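Does a Sticker on the Cover Mean a Book Is Good?

You have seen them. A shiny gold circle on the front of a book says "Best Seller!" or "Winner!" It looks important. But should you believe it?

Let's start with "best seller." It means a lot of copies were sold. How many is a lot? That depends on who made the list. Say a book called The Rundley Bridge sells 2,693 copies in one week in February. On one list it might be number 11. On a shorter list it might not show up at all. Same book, same week.

And selling is not the same as reading. If one company buys 70 copies to give away, those are sales too, even if they sit in a box.

Now for "winner." Winner of what? Some prizes have judges who read every page. Others ask writers to pay to enter, and then hand out so many prizes that almost everyone goes home with one. The sticker may not tell you which kind it is — so look up the name of the prize.

What about the nice words on the back? The publisher picks those. If a review said "A wonderful cover, but a dull story," guess which 2 words you might see.

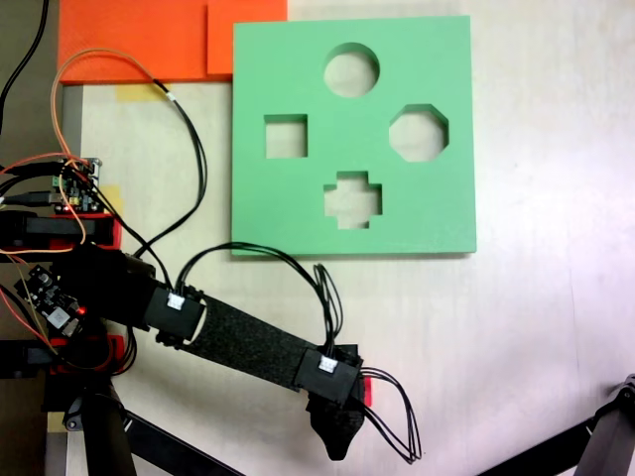 A green board with four shapes cut out of it.

Try this at the library. Open the book in the middle and read one page. Do you want to turn it?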